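4.3 Programación del inicio diferido

El módulo Ustier Rernen permite retrasar el arranque de los aparatos conectados a la toma supervisada. El retardo mínimo es de 16 minutos. Antes de empezar, compruebe que el módulo está vinculado a la pasarela (véase 3.2) y que el indicador de red permanece fijo.

1. Pulse MENÚ y seleccione Tomas > Retardo.
2. Elija el número de toma y confirme con OK.
3. Introduzca el retardo con las teclas + y –. El valor máximo admitido es de 72 horas.
4. Mantenga pulsado OK hasta que suene la señal acústica.
5. Anote el valor en la ficha de instalación.

Nota: el retardo del módulo no modifica el programa del aparato. Si este dispone de pantalla propia, anote también el valor que indique. 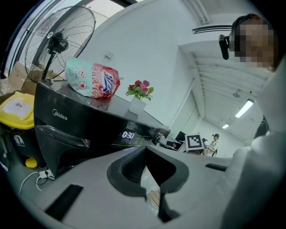 Fig. 12. Aparato Midea con la pantalla en 0:30.

6. Para anular el retardo, pulse MENÚ dos veces y seleccione Borrar.

PRECAUCIÓN: no conecte a una misma toma dos aparatos con motor. Respete una distancia libre de 20 cm alrededor del módulo.

Si aparece el código E-145, la pasarela no ha recibido la hora. Repita el paso 1 tras sincronizar el reloj. Si el código persiste, restablezca el módulo según el apartado 6.1; se perderán los retardos guardados, pero no la vinculación.

4.4 Bloqueo de teclas

Pulse + y – a la vez. El símbolo de candado aparece en la línea superior. Repita la operación para desbloquear.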